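Nirkden Small Laundry Basket, White - Review

I bought the small Nirkden basket in September to replace a fabric hamper that had lost its shape. It's a white plastic basket meant for a shelf, a table or a closet floor, and we use ours for things waiting to be folded. After 288 days of steady use I have a fair idea of what it does well and where it falls short.

The basket came fully assembled, with one paper tag on the rim. It weighs very little and one hand is enough to carry it when it's full of light clothes. We keep it in the back corner of the table, where it leaves most of the top clear for folding. A patterned cloth can go in crumpled and hang over the front rim a bit without any trouble. 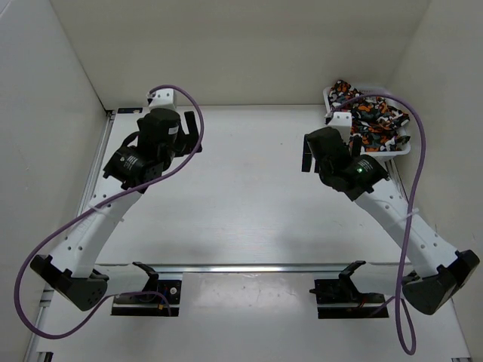
Does it hold a full load of laundry?
It holds about half of one. Two bath towels fill it to the rim, so for a family wash you would want the next size up or a second basket.

The plastic has some give. If you lift it by one side with jeans inside, that side bows, but it has gone back to its shape every time. I've wiped it down with dish soap every few weeks. There is one gray scuff on the bottom that won't come out, from being dragged over the garage floor.

Snagging was my main worry, as the old Trotar basket had a rough seam that pulled threads. I ran a thin printed cloth in orange, black, white and gray around the inside of the Nirkden several times and got no pulls. Thin fabric bunches up easily.

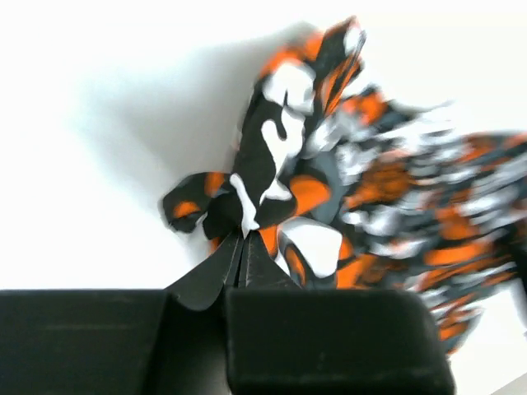
Tamunoemi Wike
Home and Storage Reviewer
23/06/2022

I also tried the Vogler basket in a similar size. It is stiffer and has better handles - wide enough for four fingers - but it takes up more of the table. For clothes I prefer the Nirkden. For shoes or bottles I'd take the Vogler.

What I'd change: the handles are too narrow, and there is no lid, even as an extra. Stacking two of them empty works fine, though they stick together and need a tug.

Rating: four out of five. I'd buy it again for light things.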